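Every budget I've ever been handed for a robot arm has the arm at the top in big numbers and everything else squashed into a line called "sundries". I think that's upside down, and I've been moaning about it to anyone who'll listen (sorry, Stavros).

Take the kitchen project we've been pricing up at Culotton. My advice to Tekle Asfaw, who holds the purse strings, was to buy nothing until June and put the first lot of money into simulation - proper, dull, cluttered simulation, with knives and tomatoes and things left lying about. 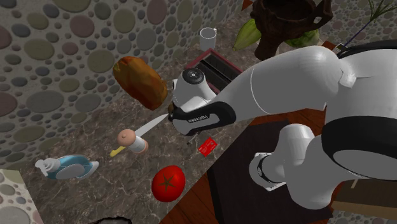
Because what do you learn when you go shopping first? You learn what the sales people want you to know! Bitero quoted us for 3 arms when we'd asked about one, and some 702 pounds of that was for cable covers. Cable covers! A month in software would tell us which gripper we need, how far it has to reach and whether a second arm earns its keep. Then you ring up and haggle. 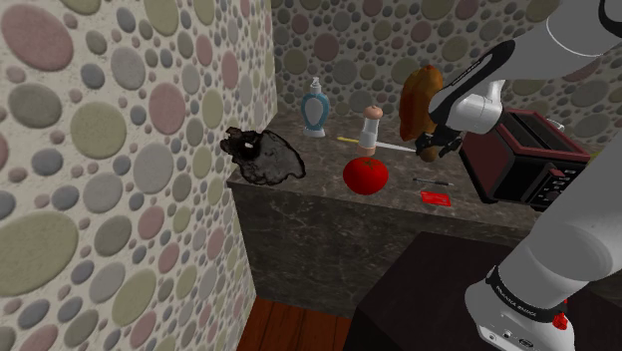

The simulated kitchen, with the gripper holding a loaf.

Dionysis Michailidis thinks I'm being tight, and that a team only gets serious once there's a real machine in the room. He may be right about the getting serious bit. But I'd still keep 33 per cent of the pot back for the stuff you can't foresee, and I'd want it written down before Bitero's next visit.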